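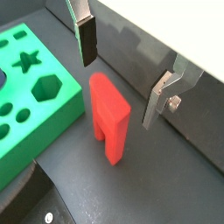 I promised back in May that I'd write up how the arm was coming along, and then of course I spent every free evening working on the arm instead of writing about it, so this is going to be a bit of a catch-up (get yourself a coffee).

The wrist camera is finally talking to the rest of the system! Gifty Aidoo, who has the bench next to mine at the Ankrah workshop, lent me a longer cable and a whole evening of her patience, and between us we found the setting that had been dropping every other picture. I had been blaming the camera for weeks. Sorry, little camera.

So now I'm on to the part I've looked forward to since I started, which is shape sorting. A toddler can do it and my arm mostly can't. I wrote a small program called Gidel that picks a block, works out which way it's turned and tries to drop it in the matching hole. The star is a beast, as you'd imagine, with all those points to line up. The arch blocks bother me more, though, because if the fingers close even a little crooked the thing swivels, and then everything Gidel worked out beforehand is wrong.

Last night I left it running through supper and got 94 tries logged, almost half of them good. Wumpini Mensah thinks I should slow the last bit of the descent way down, and I've got a feeling he's right, though it'll make for some very long evenings. I also want to swap the pads for something softer and move the lamp, which throws shadows right where I don't want them.

If anybody has a good way of keeping screws from working loose at the fingers, please leave me a comment. I've tightened mine 2 times this week already and I'm running out of things to mutter at them.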